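Budget notes for the second pair of grippers

8th June

I have spent most of the spring working out whether a second pair of hand-held grippers is worth the money, and I said I would write the sums up once they were settled. They are nearly settled.

The first pair came from Hekby, second-hand, with one battery that held a charge and one that did not. I treated them as a trial and kept no proper record of what they cost to run. That was a mistake. When I went back through the receipts, the grippers themselves were a little over half of the total. The rest was finger pads, memory cards, two replacement cables, postage to and from Bedport for a repair, and a surprising amount on props.

The new quote, from Toft, is £914 for a matched pair with camera mounts fitted. Cameras are extra. Spare finger pads are £9 a set, and I have allowed for a set a month until I have a wear figure I trust. Carriage is £43 and does not drop if I order more, so anything I am likely to need before August should go on the same order.

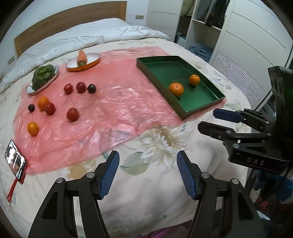

Storage is the line I got most wrong last time. An hour of recording from two cameras fills a card faster than I can copy it off, and I had been deleting good takes to make room for new ones. The plan now has two drives in it, one to work from and one that stays in a drawer. I looked at paying for online storage instead, but on my connection the upload would run all night and still be going at breakfast.

Props I have put down as consumables. Fruit and vegetables are cheap, and most of them get eaten afterwards, though anything soft has a short working life once it has been picked up and put down a few dozen times. Plates, pans and trays come from the kitchen and go back to it. I have allowed £84 for the year, which covers plastic sheeting as well.

I have left out a proper bench. A fixed table with even lighting would give me the same setup each time, but it would also take up a room I do not have, and the tasks I care about are household ones. If the budget has anything left in August I may buy a folding table. It is at the bottom of the list.

The one item still open is software. Zorumia, my name for the set of scripts that lines up the two recordings, runs on an old desktop that is slow but paid for. A faster machine would cost more than the grippers. I would sooner wait and see how long a full batch takes with the new pair before deciding — the old desktop may cope if I leave it running overnight.

The order goes in once Toft confirm whether the mounts fit the cameras I already own. I have asked them twice.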